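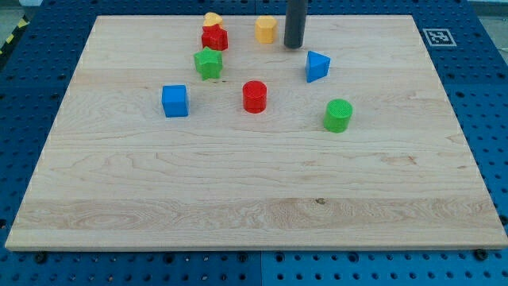
ok so I made it home from Clandadness and my voice is gone and I have things to say about that football match. this is going to be long, mute me now if you only follow me for the bread

5/19/19, last day of the season, Briggs Town away at Clandadness, we needed a draw to stay up. a draw! against a team that had been on vacation in their heads for weeks

official attendance was 1318 and some 300 of us came over from Briggs, which for a club our size, on that awful road, is a lot of people in one corner of one terrace

got there stupidly early. had a pie. had another pie. walked all the way round the ground to calm down and it made me worse

team news comes out and we've left our big center forward on the bench. I'm standing there reading it on my phone going no, no, that's last week's, refresh it. it was not last week's

and I'll say now that the manager got this one right and I'll be saying it through my teeth all summer. he went with the two quick lads up top because Clandadness play that very high back line and they're slow on the turn

for 20 minutes it didn't look like genius though. we couldn't get out of our own half. every clearance came straight back. our left back was getting skinned over and over and the guy behind me had a new word for it each time

they score from a corner. of course they do. free header at the back post, we've given up that exact goal since December and I could draw you the thing with my eyes shut

meanwhile everybody's got the Fikata score up on their phone because if Fikata lose we're fine whatever happens. Fikata are winning. Fikata are winning easily. put the phone away

halftime was grim. long line for the bathroom, total silence in it, one kid asking his dad what division we'd be in next year and the dad just looking at the wall

then second half we come out and we're a different team?? pressing, winning second balls, the little winger finally running AT his man instead of stopping to have a think about it

the equalizer. ok. long ball over the top, keeper comes, keeper changes his mind, and our number 9 just lobs him from a daft distance. it bounced on the line. I swear it bounced about four different ways before it went in

I ended up three steps down from where I started with somebody else's scarf on. if you lost a green one with a hole in it please message me, it's washed

so then we're safe as it stands, and there's over half an hour left, and that's the worst half hour of football I've ever been through. I didn't watch a lot of it. I watched the back of a lady's coat

they hit the bar. they had one cleared off the line. their sub went down in the box and the whole home end screamed for it and the ref just waved it away, and I've now seen the clip, and um. I've seen them given. moving on

and THEN, because this club can't do anything in a normal way, we go up the other end in stoppage time and score again. 2-1. scrappy, off a shin, keeper got a hand to it. best goal I've ever seen in my life

whole corner went. stewards just gave up and smiled at us. lost my glasses, found my glasses, one arm is bent now and I'm keeping it

people asking who was man of the match, it has to be the keeper for me. couple of saves at 1-1 that I still don't understand. the one low to his left, I'd already started being sad

also a word for the captain who played the last bit with a bandage round his head and kept heading it anyway. please see a doctor. please also sign a new contract

to the person in my replies saying we only stayed up because Pilline collapsed: yes, Pilline were awful since Easter, and we picked up more points than them, and that's how a league table works, bless you

fair play to the Clandadness fans too, lots of them stayed behind and clapped our lot off. one old fella shook my hand over the fence and told me we were the worst team he'd seen win there all year. lovely man

bus home took forever. singing the whole way, same two songs, and the driver turned the radio up and then gave in and joined in at the roundabout

what I want for next season: a left back. a second left back. someone who'll stand on the back post at corners, I don't care who, I'll do it myself

season ticket renewals open next week and yes, I said in the winter that I was done, I said it on here, you can stop sending me the screenshot

anyway the scarf, seriously, green, hole near one end, somebody's grandma knitted that. my messages are open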